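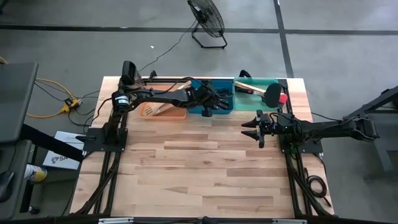

Sorting: How to Put Things Where They Belong

Do you have a drawer at home where everything lives together? Maybe there is a spoon, a key, a ball, two pencils and a sock. When you need the key, you must dig. Sorting is the work of putting things into groups, so that the next person can find them quickly.

What is a group?

A group is a number of things that have something the same. You choose what that something is. Think of a wooden spatula, a metal spoon and a table-tennis paddle. If you sort by use, the spatula and the spoon go together, for they are both for the kitchen, and the paddle goes with the toys and sports things. If you sort by shape, the paddle and the spatula could be neighbors! Both have a handle at one end and a flat part at the other end. Both answers are right. You only have to decide on one rule before you start.

Why do the bins have different colors?

A color is faster to read than a word. Small children who do not read yet can also understand it. In our learning room at Obura we say "orange is for cooking tools," and after a few days everybody remembers. The color itself does not mean anything. We could change it tomorrow, but then we would have to tell everybody the new rule.

What about difficult things?

Some things do not want to go in any group. A wooden spoon can be for soup, but it can also be for playing the drum. Ask yourself: where would I look for it first? Put it there. If you and your friend say different places, talk about it and choose one.

Long things are difficult in another way. A spatula is often longer than the bin. Let the handle stick out over the side, and turn all the handles to the same direction. Then you can take one without pulling out the others.

Try it at home

You need three boxes and 20 small things from your home. Ask an adult which things you may use, and leave knives and scissors where they are.

1. Put all the things on a table or on the floor.
2. Choose your rule. It can be use, color, size or material.
3. Put each thing in a box.
4. Now take everything out and sort it again with another rule.

Which things changed their box? Which things stayed together both times? Draw them on paper, with a circle for each box.

Words to remember

Sort: to put things into groups.
Rule: what you decide before you sort.
Material: what a thing is made from, for example wood, metal or plastic.

Written by Adhiambo Nzioka for the Obura children's pages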